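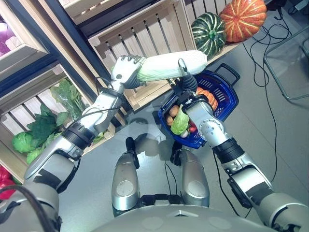

Napa cabbage and crates of vegetables.

Pickling and Fermenting at Home: Frequently Asked Questions
Walik Kitchen Supply, Prullbridge
Last updated 30 Mar 2023

Which salt should I use?
Use plain sea salt or pickling salt with nothing added. Table salt will work, but the anti-caking agents can turn the brine cloudy. Kosher salt is fine if you weigh it. Do not go by the spoonful, as flake sizes differ a lot between boxes.

How much salt do I need for sauerkraut?
2 percent of the weight of the trimmed cabbage. Put the bowl on the scale, set it to zero, add the shredded cabbage and read the weight. For 1725 grams of cabbage you need 34.5 grams of salt.

Can I use napa cabbage instead of green cabbage?
Yes. It softens faster and gives off more water, so use a jar with extra headroom. Start tasting on day three.

Do I have to wash the vegetables?
Rinse them in cold water and pull off any damaged outer leaves. Don't use soap or produce wash.

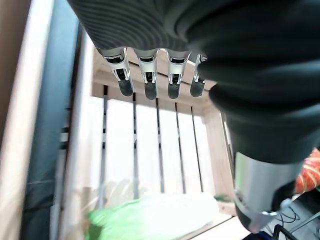
Over the crate, close up.

My cabbage has not made enough brine to cover itself. What now?
Give it 30 minutes after salting, then squeeze it again by hand. If it is still short, dissolve 2 grams of salt in 100 grams of water and top up the jar. Everything has to stay under the liquid.

What is the white film on top?
If it is flat and thin, it is most likely kahm yeast. Skim it off and check that the weight is holding the cabbage down. If you see anything fuzzy, or any pink, blue or black growth, throw out the whole batch.

Which lids fit the Fenance crock?
The small and medium crocks take the same lid. The large one has its own. Replacement weights are sold in pairs.

Is the Dimitrov starter necessary?
No. Raw cabbage already carries the bacteria it needs. Some customers like a starter for beets and carrots.

Where should I keep the jar?
On a plate, out of direct sun, at cool room temperature. Kitchens get warm in July, and a batch can be ready in half the usual time. A basement shelf is better in summer.

How long does it last once it is done?
Several months in the refrigerator with the lid on. Use a clean fork each time.

Can I return an opened crock?
Unused crocks can be returned to the Prullbridge store with the receipt. Weights and starters cannot be returned once opened.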